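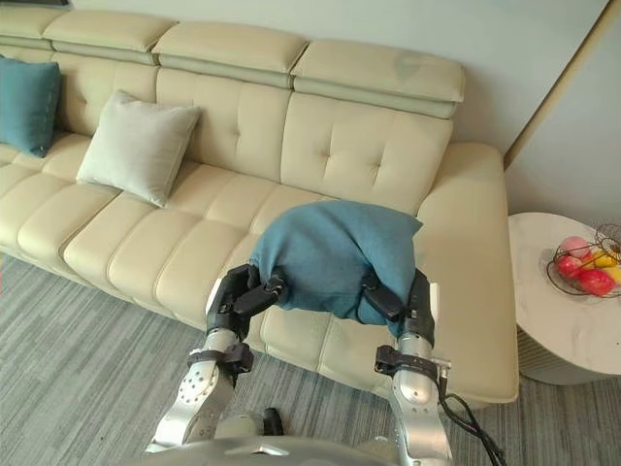 Bindu Kaimal
Furnished lets and house cleaning, Menmont

How to clean a whole living room in one afternoon (pale leather included)

Quick version today, got two move-outs back to back. People keep asking me for the order I do things in, so here's the order.

Windows open first. Then top to bottom, dry before wet. If you mop and then dust the shelves you get to mop again. I did it that way for years in the Merard apartments, building is from 1907, plaster dust comes down every time a truck goes by.

What you need

Six or seven microfiber cloths, two of them white. Soft brush attachment for the vacuum. Bucket, plus a second bucket for rinsing. Mild soap - plain unscented hand soap is fine, no dish degreaser. Leather conditioner. Cotton swabs. Old soft toothbrush. A dry paintbrush, one inch, for seams and vents. That's the entire kit. I price mine out every June and the last one came to $172, but that was with a new vacuum head and enough cloths for the year. You can spend a lot less.

Dry stuff

Clear the surfaces. Everything goes in one box by the door, sort it later. Curtain rod, top of door frames, picture rails, lamp shades. Shade gets a lint roller, never a damp cloth or you'll have a tide mark on it forever. Bookshelves from the top down, cloth folded in quarters so you get a clean side each time.

Then the sofa, still dry. Pull off the throw pillows and give them a good smack outside. Vacuum with the soft brush, slow, low suction. On a ribbed or channeled seat go along the channels, not across them, then come back with the paintbrush for what the vacuum left. Button tufting is where the crumbs live. Paintbrush in a little circle at each button, vacuum hose held next to it with the other hand. If the headrests adjust, put them all the way up and do the hinge gap as well. Dont skip the gap.

Leather

Check the tag. Finished (coated) leather can take a damp cloth. Aniline or suede, stop and call someone. No tag? One drop of water somewhere hidden. Soaks in and goes dark = unfinished, leave it alone.

For finished leather:

White cloth, warm water, a tiny bit of soap, wrung out hard. Damp, no dripping. Do one seat at a time. Wipe, rinse wipe with the second cloth, dry it off straight away. Armrests and headrests always need twice, thats hair oil and hands. Cream leather shows jeans dye too, mostly along the front edge. Soap gets fresh dye, old dye needs a proper leather cleaner and patience. No baby wipes, no vinegar, no magic eraser. The eraser sponge is sandpaper. I've seen a $2655 sofa go matte in one patch from it - landlord in Thevar, still mentions it.

Conditioner after, only once it's dry. Pea sized blob on a cloth, thin coat, 4 hours before anyone sits. Twice a year is plenty. Keep the sofa a foot back from the radiator and out of direct sun if the room lets you.

Appliances and gadgets

Unplug first. Every time. Fans, speakers, heaters, anything with a motor or a battery - switch it off, unplug it or take it off the dock and let it cool down.

Dry paintbrush along any grille or perforated strip. Vacuum nozzle held an inch off, catching what falls. Barely damp cloth for smooth plastic. Cotton swab around recessed screws, they hold a ring of gray fluff you won't notice until the light hits it. Leave the screws themselves alone unless the manual tells you to open it up. No spray straight onto anything, ever. Spray the cloth. 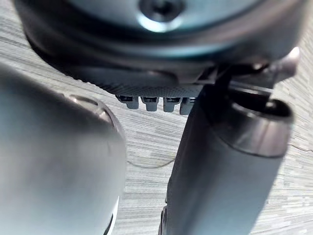
Round device from underneath - swab for the screw recess, dry brush for the dotted band.

And do the undersides. Get down low and look up. Side tables, shelf lips, the bottom edge of the TV stand. Greasy dust sticks there and everybody forgets it.

Floor, last

Vacuum edges first with the crevice tool, then the middle. Move the light furniture, don't go around it. Hard floor gets a wrung-out mop, start at the far corner and back out toward the door. Rug gets vacuumed in two directions, then flip the corner and do underneath. Let the floor dry before the box of stuff comes back in.

Timing

Start at 1 p.m. and a normal living room is done before dinner. Leather is the slow part. If you're short on time skip the conditioner, do it another day, but don't skip the rinse wipe - soap left on leather goes sticky and grabs dirt.

Kitchen order coming next, it's half written.

Related
Getting jeans dye off pale leather
Rug burn marks on wood floors - what works
Gornetero storage boxes, which size for what
Move-out checklist for furnished lets
Lamp shades: cloth, paper, pleated

We use cookies to remember your settings and count visits. By staying on this page you accept them. Manage cookies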